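Kit and changing room helpers + assistant coach wanted, Cleton Youth Football

posted 14/09/2024

Quick one as the season's already on us. We need people. Under 12s and under 14s both short-handed, and the dads and grans on the touchline can't keep covering.

What we're after:

Assistant coach, under 14s. Two evenings a week plus matches. You don't need to have played at any level. You do need to turn up, know the offside rule, and be decent with teenagers who've just lost 5-0. Level 1 badge handy, or we'll pay for you to get it by April.

Kit and changing room helper. Match days only, paid by the session. Bibs out, bibs in, cones counted, shirts to the wash, quick wipe round the sinks before the away team arrives. Own transport better as Mustitz is a pig to get to by bus.

Chaplaincy and family support, unpaid. Bit of a different one. We're a faith-based club, have been from the start, and we have a short prayer before kick-off for those who want it. Someone good at listening, who'll have a cup of tea with a parent having a rough time. Any church or none, but you should be happy with what we're about. 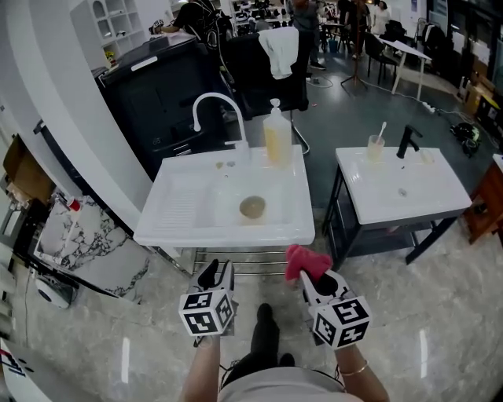
Two basins, one with a ribbed washboard side.

Pay for the coach post is £1,377 for the season, in 2 halves. Helper rate on request, it's not a fortune. Travel to away games at Sipos and Stullico paid on top, keep your reciepts.

All roles need a background check, no exceptions, and we do it before you start not after. Two references please, one from outside your family. If you've worked with kids before say where.

We've 31 players signed on across the two squads, more girls than last year which is great. Most live in walking distance of the Cleton ground. Some can't pay subs, that's fine, we never chase it and we'd ask you not to either.

To apply: a few lines about yourself and which job. No CV needed for the helper post. Coach applicants, tell us about a training session you'd run with eight kids, one ball and rain. Say which evenings you can't do. We'll ring everyone back, might take a week or so as it's all done after work.

Come and watch a match first if your not sure. Bring a coat.

Contact: club office, Cleton ground | © Cleton Youth Football | Back to top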